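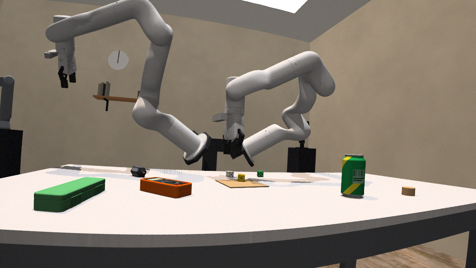

Attachment 1 - simulator view, dice task, both arms over the table

Ticket: Open day demo, dice pick
Site: Stastoldale
Raised by: Lemlem Tilahun
Assigned to: Benedito Queiroz
Status: Open
Opened: January 2024

Lemlem Tilahun
Visitors from Beddoe were told the arm would pick up whichever die they named. I stood at the back with them for 18 tries and it took the right one 9 times. The presenter called this "learning on the job". I'd call it a fault and would like it logged as one. Attached is the simulator view with the right-hand gripper over the dice and the cardboard. The other arm is away to the left with nothing in its fingers.

Benedito Queiroz
Thanks. The same task passed 300 runs in the simulator before the visit, so I'd look at the room first. The lights had been changed for the guests. Could you say which colours were missed?

Lemlem Tilahun
Yellow, mostly. Green was fine when I was watching. The white one I wouldn't swear to, as people kept talking over the presenter. I don't doubt the 300 runs, but the table in there is white, the light never changes and nobody leans on it. What did those runs prove?

Benedito Queiroz
That the motion is sound. I've asked Iditz for the camera settings used on the day. Also checked so far:
Gripper opens and closes on command - OK
Die names match between the voice list and the task file - OK
Camera exposure - set to auto, should be fixed
Cardboard position - not recorded

Lemlem Tilahun
If the cardboard position wasn't recorded then we can't rule it out, so please don't close this on exposure alone. It was moved at least twice while I was there, once by a visitor.

Benedito Queiroz
Fair. Exposure is now fixed and I've queued 400 more runs with the cardboard shifted and the lighting varied. Results to follow.

Lemlem Tilahun
Fine, but I want the real table tried as well, with someone from outside the team naming the dice. Nurnari are due a visit next and the sales sheet still says "picks any object on request". Please get that line taken out until this is sorted.

Benedito Queiroz
Line removed. Real table booked. Leaving open.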